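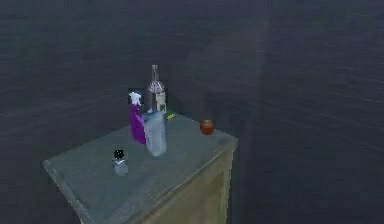

## Looking after a sorting arm in a home workshop

I keep a Laston arm bolted to a bench next to an old cabinet, and its one job is to pick up bottles and jars and put them where they belong. People write to me expecting a list of clever upgrades. I have tried most of the clever upgrades. What follows is mostly wiping, tightening and writing things down, plus a few warnings about products I wouldn't buy twice.

### Practice layout before real glass

The cabinet top in the simulator is the one I load before any change to the arm goes live. A purple spray bottle, a big clear plastic bottle and a tall glass one bunched together, a little jar with a black cap out in front, a red jar off toward the back corner. I use Odine for it. Any of these programs will do, and I'd ignore the sales pages that claim theirs is "true to life." None of them are. A simulated bottle never has a greasy fingerprint on it.

What a layout like that is good for:

- **Reaching past things.** The tall glass bottle has the clear plastic one right in front of it. If the arm's plan is to go straight in from the front, it will plow through the plastic bottle, and I'd like to find that out on a screen.
- **Clear things.** See-through plastic and glass are miserable for cameras. If your test layout is all solid red blocks, you're testing the easy half.
- **Awkward shapes.** A trigger head sticks out sideways. A grip that closes nicely on the body of a spray bottle can still catch the trigger on the way up, so run the lift all the way and watch the top.
- **Something mostly hidden.** There's a flat green piece behind the clear bottle, and the software ought to say it isn't sure what that is. If it reports a confident name, turn your trust down a notch.

Leave the red jar by itself. You want one pick that ought to be easy. When the easy one fails, stop fiddling with grip settings and go check the zero position.

### Bolting down

The kit came with clamps. The clamps are fine for an afternoon. Over a few weeks mine crept, and I spent a whole evening blaming the camera.

Use bolts through the bench with wide washers underneath. Snug them, run the arm for a day, snug them again. Then draw a pencil line around the base. If the base ever moves off the line, everything you taught it is off by the same amount, and you'll know where to look.

Keep the cabinet from wandering too. A stop block screwed to the floor behind each back foot did it for me. The rubber pads sold for this purpose squash over time and I don't think much of them.

### Wiping down

Wipe the fingers every day you run it. A barely damp cotton cloth, then a dry one. Skip anything with silicone or polish in it, however nice it smells. Polish on the pads is the quickest way I know to drop a jar.

Spray the cloth, never the arm. I know the joint covers are supposed to be sealed. I've had one open and the seal was a strip of foam you could read a newspaper through.

The camera lens gets a blower first and then a lens cloth, in that order. Dust plus cloth equals scratches.

Annelies Rainer wrote in to say she uses rubbing alcohol on her finger pads and has had no trouble. Maybe so. Hers are a harder rubber than mine. Mine went shiny and then cracked, and I went back to water. Try it on a spare pad and wait a week before you do the set.

### Grease

Drikel sells a grease in a small tube with a large price. It works. So does plain white lithium grease, as far as I've been able to tell with the covers off and a flashlight. If your warranty still has time on it, use whatever the manual names and keep the receipt. After that, suit yourself.

More important than the brand:

1. Power off at the wall, plug in your pocket or in front of you where you can see it.
2. Support the upper arm with a block of wood before you loosen anything. The brakes hold until they don't.
3. Wipe out the old grease completely. Mixing two kinds can turn the lot into something like candle wax.
4. Put in less than you think. A smear on each tooth. Extra grease gets thrown onto the inside of the cover and then drips on your cabinet.
5. Move the joint by hand through its whole swing before the cover goes back on. You're feeling for grit.

The manual says to do this every 50 hours of running. I'd call that cautious for an arm lifting half-empty bottles, and I notice that the people who wrote the manual also sell the grease. I do the wrist at 50 and the shoulder when it starts to sound dry. If your arm lifts anything heavy, follow the manual and don't quote me.

### Cables

Every real breakdown I've had was a cable. Not one was a motor.

- Leave a loose loop at the elbow and wrist. Fold the arm as tight as it goes, then stretch it all the way out. The loop should never pull straight.
- Use hook-and-loop straps. Zip ties bite into the jacket, and you'll nick the wire when you cut them off.
- When a joint acts up only in certain poses, hold it in the bad pose and wiggle the cable by the plug. If the fault comes and goes, you've found it, and you've saved yourself a motor.
- Buy the spare wrist cable now. Gasser carried it for a while, then didn't, then did again at a worse price.

I've read that you can splice the wrist cable with solder and heat-shrink. I did it once. The splice held up, and the wire broke right next to it, where the solder had made it stiff.

### Finger pads

Pads wear at the tips first. Close the fingers on a strip of paper and tug. The paper should tear or hold. If it slides out, change the pads, both sides together. One new pad against one old one will push everything you pick up a little to one side.

The "universal" pads with the deep ridges look impressive. On smooth round glass they touch along a couple of thin lines and let go. Flat and slightly soft has done better for me on every bottle I own. For a squat jar I like to grip low, below the rim of the lid, where there's more straight wall to hold.

Soft plastic bottles need less squeeze than you'd guess. Start low and raise it a step at a time until the lift holds. If you start high and come down, you'll dent the bottle on the first try, and then every later test is on a dented bottle.

### Setting the zero

The automatic zero is advertised as a one-touch job. I'd give it one touch and then check it by hand anyway.

I have a brass pin set in the bench. After every power cut, every bolt I turn and every pad change, the arm goes to touch that pin. If it lands on the pin three times running, I carry on. If it misses the same way each time, the zero is off and can be redone. If it misses differently each time, something is loose, and redoing the zero will only hide it until the next day.

Do this with the arm warmed up. Mine reads slightly different after ten minutes of moving, and setting it cold is a good way to set it twice.

### Light

Cameras and clear bottles don't get along under a bare bulb. The bright spot on the shoulder of a bottle gets read as an edge. A sheet of baking parchment in front of the lamp (LED only, please, and not touching it) cut my bad picks more than the paid software update did.

Block the window as well if you run it in the afternoon. For most of January I thought the vision was failing at the same hour every day out of spite. It was the sun coming low across the cabinet.

A dull, darker top helps pale bottles stand out. Plain matte paint is enough. I wouldn't pay for the special mat.

### Keeping a book

Get a paper notebook and tie a pencil to it. Write down what you changed and what it did next, even if what it did next was nothing. The app keeps its own log, but the log only knows about faults it noticed, and it wiped itself in an update once.

When I last went through my pages I had 102 test picks written up, with 16 failures. Roughly half of those failures came from dirty pads or a moved base. I wouldn't hang a theory on numbers that small, though it did stop me from ordering a new camera.

### Letters

**Gleice Moura asks whether she can leave her arm running overnight.** I wouldn't. The stop button is only useful with a person near it, and glass on a floor at 3 a.m. is nobody's idea of saved labor. If you must, take the glass off first and let it shuffle plastic.

**Is the yearly service plan worth having?** I asked for the checklist before paying. It was wipe, grease, tighten, re-zero, and a sticker. If you'd never do those yourself, buy the plan. Ask whether a wrist cable is included. On mine it wasn't.

**My arm shakes when it stops. New motor?** Check the base bolts, then the finger screws, then the bench itself. Put your palm flat on the bench while the arm stops. If you can feel it, brace the legs before you spend anything.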